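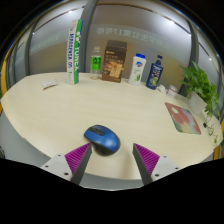 Início | Manuais | Mobiliário | Suporte | Contato

Sexta-feira, 21 de abril de 2023 - Redação técnica Lesness
Tempo de leitura: 2 min

4. Montagem e nivelamento do tampo curvo Jenitz

Esta seção aplica-se aos tampos de madeira da série Jenitz com borda arredondada, montados sobre a estrutura Brinkmann de altura fixa. Para a estrutura regulável, consulte a seção 6. A montagem exige duas pessoas.

4.1 Antes de começar

Retire o tampo da embalagem e deixe-o na horizontal, no ambiente em que será usado, por 11 horas. Não o apoie de pé sobre a borda curva. Verifique se a face inferior traz a etiqueta de lote; o número será pedido pela assistência em caso de reclamação.

Ferramentas necessárias: chave sextavada (fornecida), nível de bolha, lápis e manta de proteção.

CUIDADO: não use parafusadeira de impacto. Os insertos roscados podem girar dentro da madeira e, nesse caso, o tampo não é coberto pela garantia.

4.2 Fixação à estrutura

1. Estenda a manta no piso e coloque o tampo com a face de uso voltada para baixo.
2. Posicione a estrutura sobre o tampo. A travessa marcada com a letra F fica do lado da borda curva.
3. Alinhe os furos da estrutura com os insertos. Se houver desvio, afrouxe as travessas e repita o alinhamento - não alargue os furos.
4. Introduza todos os parafusos à mão, com 2 voltas completas em cada um.
5. Aperte em cruz, começando pelos cantos. Pare quando a arruela deixar de girar.
6. Vire o conjunto com a ajuda da segunda pessoa, segurando pela estrutura e nunca pelo tampo.

NOTA: os rasgos alongados das travessas permitem o movimento natural da madeira. As arruelas largas destinam-se somente a esses rasgos.

4.3 Nivelamento

1. Coloque a mesa no local definitivo, a 100 mm ou mais da parede.
2. Apoie o nível no centro do tampo, primeiro no sentido do comprimento e depois no da largura.
3. Gire os pés niveladores até centrar a bolha nos dois sentidos.
4. Trave cada pé com a contraporca.
5. Pressione a borda curva com a palma da mão. Se houver oscilação, repita o passo 3.

4.4 Acabamento e primeira limpeza

O tampo sai de fábrica com uma demão de óleo Flavora incolor. Antes do uso, passe um pano de algodão seco no sentido do veio. Aplique a segunda demão em novembro, ou antes, se a superfície deixar de repelir água.

1. Remova todos os objetos da mesa.
2. Aplique o óleo em camada fina, inclusive na borda.
3. Retire o excesso com pano limpo depois de 11 minutos.
4. Aguarde a secagem indicada no rótulo do óleo antes de recolocar objetos.

CUIDADO: panos embebidos em óleo podem inflamar-se espontaneamente. Estenda-os ao ar livre até secarem ou mergulhe-os em água antes do descarte.

Não use produtos com amoníaco, álcool ou cera de silicone. Periféricos com pés de borracha podem marcar o acabamento - mude-os de posição com regularidade durante as primeiras semanas.

4.5 Reaperto

Confira o aperto dos parafusos 2 semanas após a montagem e sempre que a mesa mudar de lugar. Caso um inserto gire em falso, interrompa o aperto e solicite à Lesness o conjunto de reposição, informando o número do lote.

Anterior | Índice | Próxima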